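Search this site Enter keyword Go

Shared kitchen on Zimarska: frequent questions

These answers are for everybody who rents kitchen hours with us. Nawal Kamel collected the questions, and I wrote the answers. If something is not clear, please write to the office.

Where do I put the plates after washing?

In the black dish rack on the counter. Please stand the plates upright, and leave them there until they are dry. Bowls and cups go on a towel next to the sink, as the rack is too small for everything.

Can I leave other things near the rack?

For a short time, yes. We know that the counter becomes a parking place for small things during the day. Before you go home, please return tape to the drawer under the window, and adapters to the box marked Folix. Toys go to the basket in the hallway, where parents usually look first.
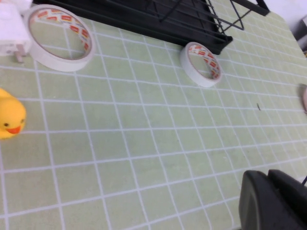
Two rolls of double-sided tape, a rubber duck and a white adapter by the dish rack.

What is the double-sided tape used for?

We use it to fix paper labels on shelves and to hold the table covering at the corners. You may take it for the same purpose. Please do not stick it on painted walls — last October we had to repaint a piece behind the door, and the color is still a little different.

When a roll is almost finished, tell Ihor Antoniuk. He orders new ones together with the dish soap, and the delivery needs 3 days.

How do I clean the green surface with the white lines?

Use a soft cloth and warm water with a little soap. Wipe along the lines first, then across. Do not use powder or the rough side of a sponge. For spots of oil, leave a soapy cloth on the spot for 20 minutes and wipe again.

May I cut directly on it?

No. Please take a cutting board from the cabinet. There are enough boards for all groups.

How many plates can stand in the rack at one time?

The rack takes 9 large plates if they stand straight. With deep plates it is less, and you must leave more space between them. If they lean on each other, the middle ones stay wet for a long time. Wide serving plates should be dried by hand with a towel and put away immediately.

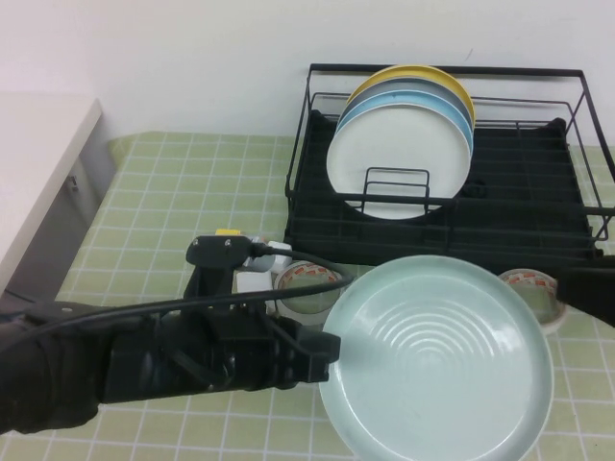
The same is true for anything with ridges on the bottom. Water stays in the ridges even when the rest of the plate looks dry, so please go over them one more time with the corner of the towel.

What if I break a plate?

It happens, and we do not ask for money for one plate. Wrap the pieces in newspaper, put them in the gray bin and write a note in the kitchen notebook. For the larger sets we lend for parties (up to 100 plates), there is a separate agreement, and Zoriana Prokopenko can send it to you.

Can I bring my own dishes?

Yes, but mark them. A small sticker with your name on the underside is enough. Dishes without a name are kept for one month in the lower cabinet, and after this they become part of the common dishes.

Who empties the rack in the morning?

The first group of the day. The kitchen opens at 9, and the plates from the evening before are normally dry by then.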